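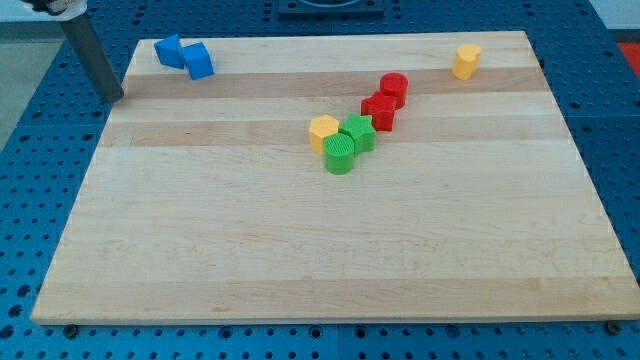

My sister says I should quit fussing and hand over the shape sorter as it is, missing pieces and all, because a two-year-old is not going to file a complaint. She said this on the phone at seven in the morning, with her own toddler yelling in the background, so I suppose she has some authority. But I can't do it. I want all the shapes in there when it goes in the mail!

So that was my evening. I cleared the kitchen table after supper, dumped the whole toy bin out on an old towel and started picking through it. The bin is a disgrace (mine, I admit it, I've been tossing things in there since spring). Two train cars, a spatula I'd been blaming the dishwasher for, half a deck of Go Fish, a sock. And the blocks, a few at a time, down at the bottom where the crumbs live.

I washed them in the sink with dish soap and an old toothbrush. Those little ridges on the sides hold on to everything. I think there was oatmeal in some of them, or it may have been Play-Doh, and I decided not to look into it any further. The stars are the worst, you have to get down between every point, and then the water runs back up your sleeve. The cylinders are a breeze. If I ever buy another one of these it'll be all cylinders.

I do love the colors, though. That red especially. We had a sorter when I was small, a Grundus one with a canvas strap, and the red in that set had faded to a sort of ham pink by the time I got to it. I remember sitting on the back step in Platberg trying to bully the star through the square hole. I got it through, too, and then it wouldn't come out, and Mom had to take the lid off with a butter knife. I've still got that butter knife. It's bent.

Anyway, then I went looking for the lid, and the lid wasn't in the bin. It was in the bathroom, under the tub toys. No idea. I dried it off and tried a few pieces in it while I was standing there, and I'm sorry to say I stood there for quite a while. It's a very good noise when they drop.

Hitbridge wants $14 for a bag of replacement shapes, plus shipping, and the shipping is almost as much as the bag. Their part number is 402, or it was in the old catalog, and the new one has it under 2620 with a slightly different green. I don't want a slightly different green. I put it in the cart, took it out, put it in again, and then closed the laptop and ate a piece of toast. I'll look behind the couch before I spend money. I also haven't tried the car, and the car is where most things are.

The box is ready at least. I kept the one the coffee maker came in, and if I wrap the lid in a dish towel it fits with room for the board book and the little yellow sweater. The sweater still needs one button. Postage last time was over $20, so I'd like to send it all together and not go back for one lonely triangle.

October already and I haven't put the porch chairs away. Rain tomorrow, they say. I'll do the couch first, then the chairs, then the button if I can find the good scissors. Toothbrush goes in the trash tonight.

Recent entries
The porch chairs, again
Soup from the Czerwiński cookbook (too much dill)
What was in the hall closet
Page 214 and I still don't like the detective
A week of lost mittens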